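Posted in: Family & Birth, Flostley community help

**Does Clulow fire station still need anything from us after an unplanned home birth?**

Our daughter was born on the bathroom floor in May, 20 minutes before the ambulance crew from Clulow came through the door. A dispatcher talked us through it on the phone. Mother and baby are both fine and were home again from the hospital by that Monday.

My problem is the paperwork. The hospital says it can't file the birth certificate the usual way, as the birth didn't happen there. The county clerk's office in Mandamard told me to bring "proof of the facts of birth" and would not say over the phone what counts. Do I ask the fire station for something? Do I ask the dispatcher? I also got a bill for 2,000 from the ambulance service and I don't know if insurance treats that as an emergency or as part of the delivery.

We live in a rental on the Rewi side of town, if that changes which office we use.

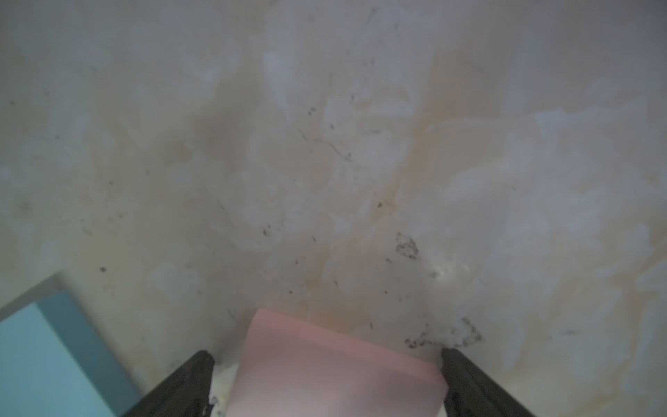 **rewi_side_dad**

We went through the same thing with our second, also born at home by accident, also with the Clulow crew. The clerk wanted four things: proof of pregnancy, proof the baby was born alive, proof the birth took place in the county, and ID for both parents. Don't let the place of birth part worry you. We weren't asked what shape the house was in, and ours had a patch as stained and blotchy as the one in the photo, tan streaks and dark specks and all. A lease or a utility bill with the mother's name on it did the job.

For proof of pregnancy, call the prenatal office and ask for a signed letter with the due date and the last visit. Ours had it ready the next day. For proof of live birth, the hospital record from when you were checked in is good enough if it says the baby was born before arrival. Read it before you leave the counter. Ours had the time of birth as the time we got to the hospital, and it took two phone calls and a form to get it fixed.

The ambulance report is worth having too. You don't get it from the station. You ask the county records desk, and there is a form for it. Put the address and the time of the 911 call on the form. If you don't know the exact time, look in the call log on your phone.

Keep the originals at home and hand over copies, unless the clerk says otherwise. We gave each kid one drawer for this and nothing else goes in it.

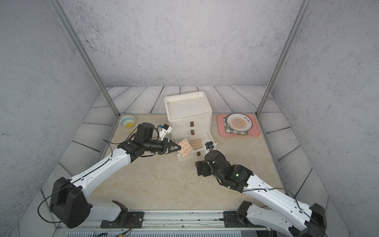

*Small white drawer cabinet with brown handles.*

Take both parents to the appointment if you aren't married. There is a second form for that and you both have to sign it in front of the clerk.

**flostley4ever**

just go to the clerk and dont leave til they give it to you. worked for my cousin. the station wont have anything for you but the crew likes a visit with the baby so do that anyway

**night_shift_biller**

I can't help with the certificate but I do medical billing, so I'll take the other part.

An ambulance called through 911 for a birth in progress is normally billed as an emergency transport. It should not be lumped in with the delivery. Call your insurer and ask them how the claim was coded. If there were two patients in the ambulance, there may be two claims, one for the mother and one for the baby. That is where people get caught. You may see a second bill for the same amount, another 2,000, and assume it's a duplicate. It might be, or it might be the baby's. Ask for an itemized bill for each patient before you pay either one.

Check the deadline for adding the baby to your plan. It is often short, and it usually runs from the date of birth. Don't wait for the certificate to start. Most plans will take the hospital record for now and let you send the certificate later. Ask them to confirm that in writing. 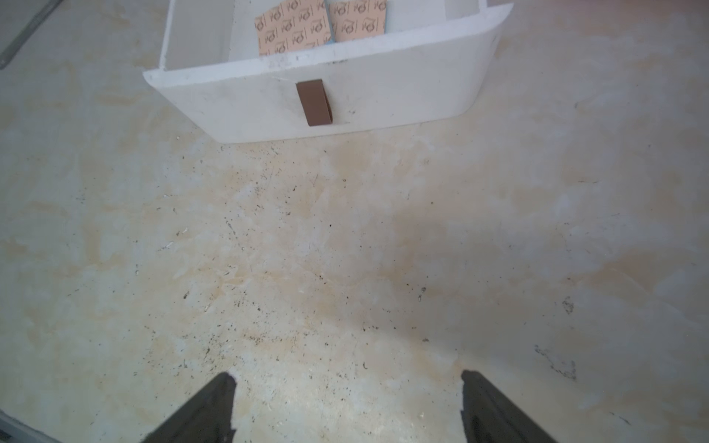

If the claim was denied, look at the reason code on the letter. "Not medically necessary" on a 911 birth is worth an appeal. Attach the ambulance report the first person mentioned, and a short letter with the time of the call and the time of birth. One page is plenty. Send it in a way you can track and write down the name of anyone you talk to.

The billing line for the ambulance service opens at 8 in the morning and the wait is shortest then. Tell them the claim is under review and ask them to put a hold on the account so it doesn't go to collections in the meantime.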